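# Demonstração em ambiente doméstico: preparação e condução da visita
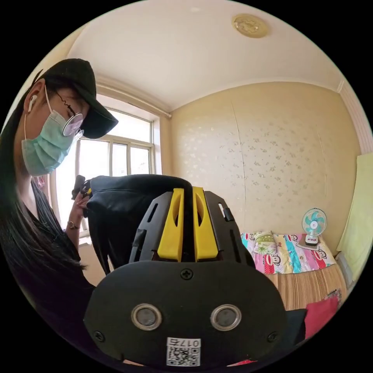 Manual do operador Akside - vol. 2 - secção 9 - p. 100

## 9.1 Âmbito

Esta secção aplica-se às visitas de demonstração da garra manual Pundska em casas habitadas, com a participação de um operador e de um grupo reduzido de visitantes. As demonstrações em bancada e em feira são tratadas na secção 8. O operador deve ter concluído a formação de base e conhecer o procedimento de paragem descrito em 4.3.

A tarefa de referência é a manipulação de tecido: os dois dedos amarelos da garra são levados até à peça, que uma pessoa segura com a mão. Os artigos têxteis escuros são admitidos, desde que respeitadas as condições de iluminação do ponto 9.3.

## 9.2 Material necessário

- Garra manual com etiqueta de identificação legível
- Um par de dedos de reserva
- Chave Phillips
- Pano de microfibra sem produto de limpeza
- Peça têxtil macia, sem fechos metálicos expostos
- Folha de registo Rusnák, preenchida a esferográfica

## 9.3 Preparação do espaço

1. Escolha uma divisão com luz natural ou com iluminação de teto não inferior a 500 lux no plano de trabalho.
2. Posicione o operador de modo que a janela não fique diretamente atrás da peça. Se a disposição dos móveis não o permitir, corra o cortinado ou reduza a exposição no menu Illel.
3. Delimite a zona dos visitantes. A distância mínima à garra é de 2,000 m.
4. Desligue as ventoinhas apontadas à peça de tecido. As restantes podem ficar em funcionamento.
5. Mantenha a mobília do quarto no lugar habitual. A demonstração destina-se a mostrar o equipamento em condições correntes de utilização.

> **Nota:** os valores desta secção são apresentados em metros com três casas decimais, em conformidade com o anexo C.

## 9.4 Verificação da garra

1. Confirme que os parafusos da face do corpo estão apertados. Não aplique força após o encosto.
2. Limpe as duas janelas dos sensores com o pano seco, em movimento circular.
3. Abra e feche os dedos até ao batente. O movimento deve ser contínuo e simétrico.
4. Leia o código QR da etiqueta e confirme a correspondência com a folha de registo.
5. Verifique se as pontas dos dedos apresentam fissuras. Um par fissurado é substituído antes da visita.

> **Cuidado:** não lubrifique os dedos. Os resíduos passam para o tecido e alteram o atrito nas tomadas seguintes.

## 9.5 Condução da demonstração

1. Prenda o cabelo comprido e retire pulseiras soltas. Os relógios de bracelete justa são permitidos. Se forem usados auriculares, um dos ouvidos fica livre.
2. Segure a garra na vertical, com os dedos voltados para a peça.
3. Apresente o tecido com a outra mão, ou peça a um segundo operador que o faça, deixando as pregas pender livremente.
4. Aproxime os dedos até ao contacto. Faça uma pausa de cerca de dois segundos.
5. Feche a garra e aguarde a confirmação antes de aliviar a mão que segura o tecido.
6. Desloque a peça para o ponto de entrega, sem a torcer.
7. Abra a garra e recue na mesma direção.

> **Cuidado:** mantenha as pontas dos dedos da mão afastadas da folga entre os dois dedos da garra durante o fecho.

Repita a sequência no máximo nove vezes por grupo. As perguntas dos visitantes são respondidas entre sequências, com a garra aberta.

## 9.6 Encerramento

1. Pare a gravação e verifique o espaço restante na memória.
2. Anote na folha as tomadas falhadas e a posição da janela em relação ao operador.
3. Guarde a garra com os dedos abertos, no estojo, com as janelas dos sensores voltadas para cima.
4. Entregue a folha de registo até às 18h00.

Em caso de erro na leitura da etiqueta, consulte 11.2. A substituição dos dedos é descrita em 10.4.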